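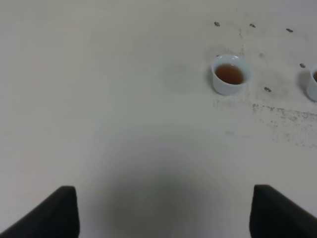 Raltura Teeservice — Datenblatt

Stand: Aug 13, 2021
Pflege: Fermín Quiroga

Inhalt
Der Datensatz umfasst 499 Durchgänge zum Einschenken von Tee aus einer kleinen Porzellankanne in Tassen ohne Henkel. Dazu gehören 2,184 Einzelbilder, davon 2,000 mit Angaben zu Füllstand und Teefarbe.

Geschirr
Kanne mit Deckel und kurzer Tülle, kleine weiße Tassen. Der Tisch ist hell und matt, Flecken wurden nicht retuschiert.

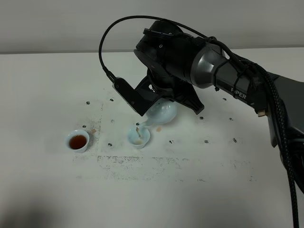 Einschenken in die zweite Tasse, die linke ist fast voll.

Füllstand
Drei Stufen: leer, teilweise, voll. Eine Tasse gilt als voll, wenn der Tee bis knapp unter den Rand reicht. Während des Gießens zählt der Stand im jeweiligen Bild. 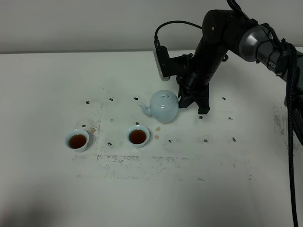

Verschüttetes wird getrennt vom Füllstand erfasst, im Feld tropfen. Eingetragen wird nur Tee auf der Tischplatte — wie die zwei hellbraunen Tropfen rechts neben der rechten Tasse. Dunkle Punkte auf dem Tisch bleiben ohne Eintrag.

Bekannte Fehler
In Teil 3 fehlt bei den Aufnahmen vom Juli die Teefarbe. Korrekturen bitte an Fenby.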